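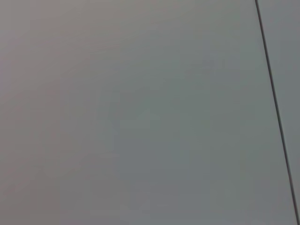 Grey, going a bit pinkish up in one corner and cooler through the middle.

1/ Mixing greys! I've been at it since September and I'm completely hooked, so here's a thread for anyone who still squeezes theirs out of a tube of black and a tube of white.

2/ My teacher is Makis Theodorakopoulos, who runs the evening class at the Kollari hall. First night he took our black paint away and put it in his coat pocket. 18 grown adults, all very worried.

3/ Start with a blue and an orange-brown. Ultramarine and burnt sienna is the classic pair. Add the blue in tiny bits, stop when you can't name the colour any more, then let it down with white.

4/ Now nudge it. A speck more brown and you've got driftwood. A speck more blue and it's the harbour at six in the morning. I filled 20 squares from one puddle and my favourite is number 11 - sort of a wet slate.

5/ Red and green work too and give you softer, mousier greys. Gorgeous for gum bark. Purple and yellow I still can't manage, mine goes to mustard every time.

6/ Put a grey next to something bright and it changes on you. Beside a lemon it leans violet. I kept calling my partner in to look (very patient, that one).

7/ Homework is a whole painting with no tube grey in it. I'm doing the old ferry shed at Skirnico, tin roof and all. Show me your mixes please, especially if you've cracked purple and yellow!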